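Stop Retiring the Reflex Hammer

April 13, 2019

Writing this between clinics so forgive the state of it.

My hospital, Kultstead, has taken the reflex hammers out of the new student kits. Also the tuning forks. The reasoning, as far as I can follow the memo, is that neurological exam findings vary from doctor to doctor, the scan is going to be ordered anyway, and the teaching hours could go to reading images. 14 hours of bedside neurology in the second year, down to three. Three! You can't learn to look at a pupil in three hours, let alone a gait.

I think this is a mistake. A big one, and one we've made before in medicine.

Look at what the old neurologists had. No CT, no MRI. A pin, a wisp of cotton, a hammer, a light. Babinski strokes the sole of a foot in the 1890s and sees the big toe go up, and suddenly there's a sign of damage to a pathway running from the brain down the cord. That sign still works. It costs nothing and takes ten seconds. I used it this morning, before breakfast.

And the hammer itself came from somewhere. Auenbrugger was tapping chests in the 1700s, his father kept an inn, and the story goes he learned it from tapping wine casks to find the level. Doctors mostly ignored him for decades. Then percussion hammers got made for chests, and later somebody thought to hit a knee with one. Erb and Westphal both published on the knee jerk in 1875, same journal, same year. A tool built for one job finding its real job later on. I love that history and we barely teach that either.

The argument against me is a decent one, I'll give it that. Exams are subjective. Two residents will grade the same ankle jerk differently, I've watched it happen and joined in the argument. A scan can be looked at again next week by someone who slept. Fine. All true. But a scan of what? The exam tells you where to point the machine. A weak leg can be brain, cord, nerve root, nerve or muscle, and if you image the wrong place you get a lovely clean picture of the wrong place. Then the patient gets told everything is normal, and goes home with it.

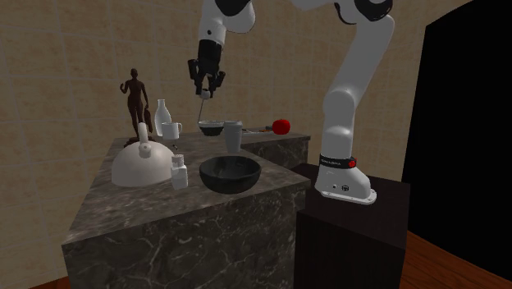
Robel Woldegiorgis read a draft of this and wrote back that I was being sentimental. His students at Skulmont still get the full course, he said, and most of them forget it by July; what they remember is what they are made to do every day on the wards, so the hours in second year are the wrong thing to fight over.

He may be right about the forgetting. I forgot most of it too. But it came back fast when I needed it because it had been in there once, and a student who was never shown has nothing to come back to. You can't be reminded of something you didn't learn. Where I agree with him is the wards. If the attending doesn't carry a hammer the student won't either, and plenty of my collegues stopped carrying one years ago. Mine lives in my left coat pocket and has worn a hole in two coats.

Then there's money, which the memo didn't mention but I will. An MRI is expensive and there's a wait for it. A hammer lasts a career. There are clinics a long drive from any scanner, where our graduates will be working, alone, at night, with somebody who can't feel thier feet. What do they do there, with three hours?

What I want is small. Put the 14 hours back. Put the hammer and the 128 Hz fork back in the kit. Have every student examine a real patient start to finish and commit to a location, out loud, before anyone opens the scan. They'll be wrong a lot. I was wrong a lot. Being wrong in front of the film is how it gets learned.

The curriculum people are taking written comments until the end of the month. Mine is going in tonight, shorter than this and with the spelling fixed.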